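How Kimurness Sorts Its Paper

Kimurness handles service paperwork for small equipment makers. Manuals, inspection forms and parts lists arrive by mail, get checked against a register, and go out again in bound sets. The office stopped using a central filing room in June. Sorting now takes place on tables at one end of the main workroom, and the records supervisor who planned the change agreed to explain how it works.

"The filing room was fine for storage," the supervisor said. "It was poor for sorting. You had one narrow counter and a door that opened onto it."

The register lists 618 open files. Most are thin. A typical file from Hjaltested, one of the longer-standing clients, holds a form, a manual and any correspondence from the past year. Files from Mumberg run thicker and need to be laid flat before they can be checked.

"People want to stand everything up straight away," the supervisor said. "A thick set bends if it stands half full. We lay it down, go through it, and file it upright when it is complete."

The office tried stacking trays first. They held plenty of paper but hid whatever was at the bottom, and sheets in the lowest tray were often missed. Upright desktop organizers replaced them. The supervisor prefers the kind with dividers that slope down toward the front.

"You can get hold of a folder by its front corner. With a straight-sided box you reach in from the top, and the pages catch."

Each compartment is assigned to a stage of work and not to a client. The office tested client labels for a month and dropped them. Some clients sent nothing for weeks while one compartment overflowed.

The tables came from two different rooms and were never meant to match. One is kept for loose and open material, the other for the organizer. The supervisor calls the seam between them "the line" and asks staff to keep paper from lying across it. 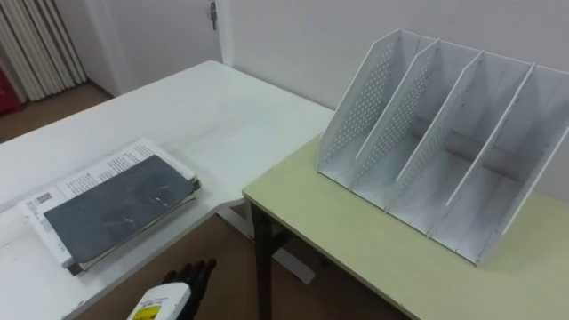

The sorting tables at Kimurness, with the four-compartment organizer at right.

Bar codes are read before a set is moved. A folder may rest on top of a stack, but it should leave the code showing – a rule that took some repeating.

Asked what still needs work, the supervisor named the register. It runs on Ikudier, an older records program, and accepts 105 characters in its notes field. Longer remarks are written on a slip and kept with the file.

"I would like a bigger field," the supervisor said. "The slips fall out."

A second pair of tables is planned for the opposite wall once the old shelving has been cleared.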